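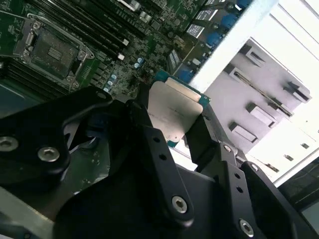 Breter plasma assay, August, bench notes: low recovery on the stored samples

5 min read

Continuing from the last entry. The repeat extraction of the Indville samples gave the same low results as the first one, so an error in the original pipetting can be ruled out. Fresh quality controls on the same plate passed at all levels. Stored controls were low at the bottom level and acceptable at the middle and top. The problem is in the stored material and it is worse where there is less drug.

Method as written, for reference. Thaw at room temperature, vortex, take 100 µL of plasma, add internal standard, crash with cold acetonitrile, spin, transfer the supernatant, dry under nitrogen, take up in mobile phase, inject. No changes to the column or the gradient. The calibration line was fine. Internal standard response was flat across the plate, including the low samples, which argues against suppression in the source.

The internal standard goes in after the aliquot is taken. Anything lost before that point is not corrected for. I should have thought about this on the first failure and didn't.

What was tried

Adsorption to the tube wall was the first candidate. The Indville tubes are a different make from ours, and the sponsor's sampling sheet only asks for "polypropylene, screw cap". I spiked blank plasma at the low level into both kinds, let them stand at 4 °C overnight and extracted in triplicate. Both recovered fully. Repeated with the tubes laid on their sides to increase the contact area. Same answer.

Plasma protein probably protects the drug from the wall, as it would for most fairly greasy small molecules. The same test in buffer would very likely show a loss, but we are not measuring urine on this study and I have not done it.

Second candidate was breakdown. Shahnaz ran the low samples in full scan and looked for the hydrolysis product at its expected mass. Present in the stored samples, absent in the fresh controls. Peak is small but it is a clean peak, with the right retention against the reference standard from Nasution. She then put blank plasma spiked at the top level through the same storage and found the product there too, in a similar absolute amount. That fits with the top level passing: the same loss is a small fraction of a large number.

That is odd for simple first-order hydrolysis, where the fraction lost should not depend on the starting level. An enzyme working near saturation would do it. Plasma esterases are the obvious suspects, and the compound does have an ester in it.

Check with inhibitor

Sodium fluoride tubes against plain EDTA tubes, same donor blood, spiked at the low level straight after drawing. Held on ice, spun together, plasma frozen, thawed and extracted side by side.

- EDTA only: loss reproduced, product peak present.
- EDTA plus fluoride: no measurable loss, product peak at or below the noise.
- EDTA, drug spiked after heating the plasma to kill the enzyme: no loss. Not a realistic matrix, it goes cloudy and filters badly, but useful as a control.

So it is enzymatic. The validation report from Illano claims stability for 12 months frozen, and I have no reason to doubt their figures, but reading the appendix again, their stability samples were made up in pooled commercial plasma that had been in the freezer for a long time before it was spiked. It may well have had very little esterase activity left. Our own validation used the same supplier. Gaetano is asking whether any of the original pool is still in store so that we can measure activity in it directly.

Freezing is not the whole story either. The frozen Indville samples and the ones kept cold all morning before spinning came out differently, the second group lower. The collection log gives a time for the draw and a time for the freezer and nothing for the spin. I would expect most of the loss to happen between draw and freezer, with a bit more at each thaw.

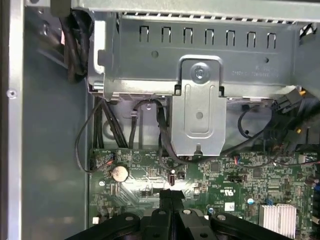 Thaw procedure from now on

1. Take out only what will be extracted in the session. No whole racks on the bench.
2. Thaw in ice water. Room temperature thawing is withdrawn for this assay until the method is amended.
3. Add fluoride solution as soon as the plasma is liquid, then vortex. Allow for the dilution in the calculation sheet (Gaetano has added a column, use the version with the yellow header).
4. Aliquot and add acetonitrile within the same session. Do not leave thawed plasma in the fridge over lunch. I did this once and the replicate is marked as such in the raw data.
5. Record thaw start and crash time for every batch.

Dilution with fluoride costs a little sensitivity. Signal to noise at the lower limit is still acceptable on the second mass spec. On the older one it is marginal and I would not run the late time points there.

Numbers for the sponsor

There are 1,685 samples logged in for Breter. The ones already reported cannot be rescued by calculation. Shahnaz suggested adding the hydrolysis product back as drug equivalents. I like it as a cross-check but not as a reported result, because some of the product is formed in the patient and we can't tell the two apart in a stored tube. It would make the late time points look higher than they were.

Effect on the study as a whole depends on which time points matter. Peak levels are well up the curve and should hold. The tail will be underestimated, so half-life comes out too short and total exposure slightly low. No one should be changing a dosing interval on the half-life figures already sent out. I have said this in writing to the study team.

Open items

- Fluoride tubes to be sent to Indville, with a revised sampling sheet that has a box for spin time.
- Incurred sample reanalysis on the early batches, compared by time since collection.
- Donor variation. All of the above is one donor's blood. Esterase activity differs between people and I need more donors before putting any figure on the loss.
- Check whether haemolysed samples behave differently. Several of the low ones were pink.
- Column back pressure crept up towards the end of the last batch. Guard column changed, old one kept in the drawer under the balance.
- Deviation form drafted, waiting on Gaetano's signature.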